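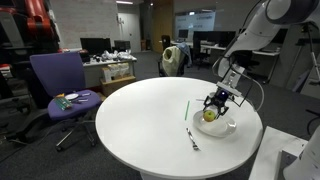

Page last updated: 9 December 2023

Jutton adds resistor check to Plokex bench meter

Sarmiento. Jutton has released a firmware update for the Plokex handheld meter that lets builders compare a measured resistor against the value printed in a kit's parts list. The update is free for all owners of the meter and can be loaded over the USB port.

With the new mode, the user picks a kit file, enters the part number and touches the probes to the part. The display shows the listed value on the top line and the reading below it. If the two differ by more than the tolerance in the file, the reading blinks.

The meter also has a setting for parts already soldered to a board. In-circuit readings are often lower than the marked value when other components sit in parallel with the resistor, and the meter now shows a small "IC" next to any reading taken this way. Jutton advises lifting one leg of the part before deciding that it is faulty. Boards should be unpowered and large capacitors discharged before any resistance test.

Kit files are supplied by Jinside, a publisher of build documents for effects pedals and small synthesizer modules. The first set covers 46 kits and lists 958 resistors. A second set is planned for April and will add 15 kits, most of them filters and waveshapers.
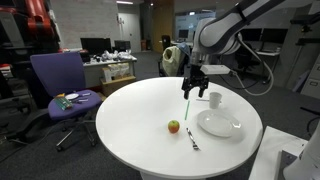
Round table with fork, plate and apple.

The Plokex meter sells for $68 with one pair of probes. Fine-tip probes and spring clips are sold separately. Meters bought before the update will keep their calibration when the new firmware is loaded, but saved readings are erased and should be copied off first.

The update file, installation notes and the current list of kits are on the Jutton support page. Owners without a computer can return the meter to the Sarmiento service counter to have the update installed at no charge.

Press contact: Jutton press office, Sarmiento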